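Home bench robots: the checks to do before you record or run anything
Tuesday, July 11, 2023
By Yamila Garrido

Search this site Enter keywords Go

If you've been running an arm in a real kitchen (yours, or one belonging to a very patient friend), you'll know the trouble seldom comes from anything dramatic. It comes from a cable that has been rubbing for a month, or a bolt that was snug in June and isn't now, or a bowl somebody left exactly where the elbow wants to swing. I've been meaning to write up our routine properly for ages, and after the third email asking for it I finally sat down with a pot of tea and did it.

What follows is the way we do things at Zeltisance. Treat it as house practice, please, and as an addition to your arm's manual and whatever safety rules apply where you work. If the manual says something stricter than I do, the manual wins.

Before you power up

Start with the arm off and the stop button somewhere you can reach without leaning across the work area. We like it on the side of your stronger hand, and we ask everyone to press it once at the start of the day and make sure the arm really does stop. Do this with the arm moving slowly in clear air, well away from the crockery.

Next come the fasteners. Put a driver or hex key on every bolt between the wrist and the fingers, including the ones holding any bracket you've added yourself. Use the torque figure the maker gives you. When a bolt has been checked, draw a thin line of paint marker across the head and onto the plate, so that next time you can see at a glance whether it has turned. We have 17 marks on our own setup and it takes a few minutes to go over the lot — longer if Yen-ting Tai is telling one of his fishing stories, but still well worth it.

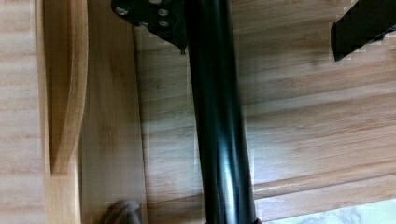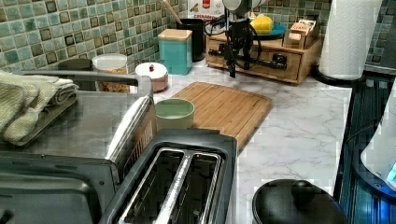

Cables are where I'd spend most of my care, because a wrist that turns freely will happily wind a loose cable around itself. The rule in our book is that every cable gets enough slack for the full range of the joint, plus a little, and never so much that a loop can hook on something. Loops that curve out on both sides of the arm, like the black ones over this counter, want checking against whatever stands tallest nearby, and here I'd be thinking about the wooden spoon handle poking up out of its black holder and that tall roll of paper towels. Move the arm by hand, or at its slowest setting, through each pose you plan to use, and watch the cables the whole way instead of the fingers. If a loop comes close to touching anything, shift the thing or re-tie the cable before you go on.

Setting out the work area

People ask whether they should strip the counter bare. For a first run with a new arm, yes, I think so. For everyday work a lived-in kitchen is often the whole point, so we sort things by how badly it would go if they were bumped.

Glass and ceramic go well back from the front edge, and nothing breakable should be left overhanging a board or shelf. Anything with a heating element is switched off and unplugged, and it stays that way until the arm is parked. The stove counts too! Turn it off, let it cool fully, and keep cloths and paper away from it. Knives leave the room altogether. We put ours in a lidded tub in the hallway, which looks a bit silly but has served us nicely.

Then set your limits in the software. Put the lower limit 3 cm above the counter for the first pass, and bring it down only once you've watched a full slow cycle. If your task needs the gripper to reach for a drawer pull or a handle, write that down as an allowed contact, with the maximum force beside it. Any other contact is a stop.

Working with a second person

One person runs the arm and one watches. The watcher holds the stop and doesn't look at a phone, pour a coffee or tidy up. Swap over every 13 minutes or so you'll find attention drifting, mine included. Say "moving" out loud before each start and wait for the other person to say it back. It feels stagey the first morning, and by the second you'll be doing it in the supermarket.

Keeping the log

Write down the date, who ran, who watched, which bolts needed attention and every stop, even the ones that were a false alarm. Our current notebook is up to page 83 and it's a scruffy thing with jam on the cover, but when the wrist started to feel sloppy we could flip back and find the day it was first mentioned.

If you'd like our blank log sheet, leave a note below with the kind of arm you have and I'll send it along when I'm next at the desk.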